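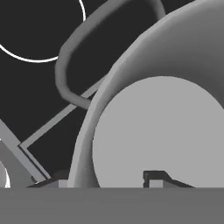
**Week 3 – Why a curve looks like a curve**
Drawing and Seeing, Tuesday section (Talha Sandhu)

Last week we spent the whole session on straight edges and vanishing points, so today is the fun part – round things! A cube gives you corners to hang on to. A pear gives you almost nothing, and yet you never mistake it for a flat patch. How do we do that?

### Shading

Light falls off gradually as a surface turns away from its source. Your eye reads that slow change from light to dark as a bend. Make the change faster and the bend looks tighter. Try it with the side of your pencil: one strip with an even fade, one with a sudden one. The second will look like a thin pipe, and I still get a kick out of it every time.

We also tend to assume light comes from overhead. Turn a drawing of a dent upside down and it can pop out as a bump.

### Overlap

When one outline interrupts another, we take the interrupted shape to be behind and fill in the rest without being asked. Look for the T-shaped junctions where the lines meet. They carry a huge amount of depth for so little ink.

### Contour

Read Yang, chapter 2, on lines that wrap around a form. Jerneck covers the same ground with better drawings (especially the shells), but the writing is slow going, so start with Yang.

### In class

- Draw a crumpled paper bag using outline only, then again using tone only.
- Swap with your neighbor and mark every T-junction you can find.
- Keep both sheets. We'll need them when we get to cast shadows.

### For next time

Fill 2 pages with small studies of one round object, lit from the left. Fruit is great, and so are spoons, if you're feeling brave about reflections. Bring a kneaded eraser and your 14 x 17 pad to room 708.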